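Tote (storage)

A tote is an open-topped, straight-sided bin used to hold and move loose goods. The word is used in warehouses, libraries, food plants and home storage, and it has never had one agreed meaning. In some trades a tote must have a lid, in others it must not, and in a third group the term covers anything that can be lifted by one person. Sellers tend to write as though the matter were settled.

Name

The verb "to tote", meaning to carry, is much older than the bin. How it came to be attached to a storage box is not well recorded. A common story says that factory workers shortened "tote box" to save time on labels, but no label has been produced to support it. The story seems to be repeated mainly in sales catalogues, which usually cite other catalogues.

In Australia the word competes with "tub" and "crate", and with the betting sense of tote, which most people think of first. Canadian shops use it more freely, often for lidded boxes that would be sold elsewhere as storage tubs.

Shape and size

Totes are usually rectangular, because rectangles waste less shelf space than round containers. Many have walls that slope slightly inward toward the base so that empty ones can be nested. The slope costs some room inside, a loss that is seldom mentioned when the stated volume is taken from the outer size. Buyers comparing two bins by litres alone may be comparing two ways of measuring.

Stacking is a separate matter from nesting. A bin that nests well needs a lid, a swing bar or a half-turn before it will stack, and each of these adds something that can break or be put on the wrong way round.

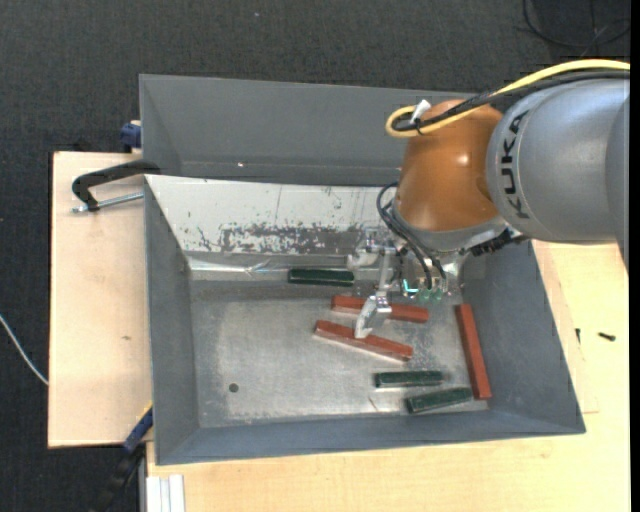
A large grey rectangular bin beside a pale wooden tabletop.

Colour is often said to follow a code, with grey for general stock, red for rejects and blue for food. No such code is in general use. Sites that have one have written their own, and two buildings under the same owner may disagree. Grey is popular partly because it hides scuffs, a point that can be counted for or against it.

Claims about working life

Makers commonly give the life of a tote in trips, a trip being one journey out and back. The figures are hard to judge. A trip across a smooth floor and a trip in the back of a truck are counted the same way, and bins that go missing are often left out of the total altogether.

The best-known case is the Zuvham bin, sold in the town of Drerkcombe by the supply firm Zolero. Its brochure claimed an average life of 3,581 trips. The figure was widely quoted, usually without the footnote explaining that it came from a trial of 22 bins at one site, all of them carrying folded cloth. Trinh Cao, writing in the trade newsletter Lemma, pointed out that four of the bins had been withdrawn before the end of the trial and that their trips had been left out of the average. Zolero replied that the four had been lost and not broken. Cao answered that a lost bin has to be replaced as well, and that the buyer pays for it either way.

The brochure was reissued the following August with the number removed and the words "long service life" in its place. Whether this was an improvement is open to question -- a doubtful figure can at least be checked.

Environmental claims

Reusable totes are promoted as kinder to the environment than cardboard cartons. This may be true where bins are used many times over short distances and come back full of something else. It is less clear where they travel home empty, need washing between loads, or disappear. Comparisons paid for by bin makers generally assume a high return rate, while those paid for by carton makers assume a low one. Readers should look for the return rate before looking at the result.

Recycling is also less simple than the stamp on the base suggests. Bins with metal bars, glued labels or mixed plastics have to be taken apart first, and many small depots will not do it.

Home use

Household totes became common as garages and spare rooms filled up. Advice columns recommend clear ones so that the contents can be seen, though a clear bin packed with clothes shows only the clothes pressed against the sides. Labels work better, provided somebody changes them when the contents change.

Claims that a lidded tote is airtight should be treated with care. Most lids keep out dust. Few keep out damp, and fewer still will stop moths unless they have a seal -- and the seal tends to harden with age. Paper records and photographs kept in a shed should not be trusted to one.

See also

Crate
Milk crate
Pallet
Shelving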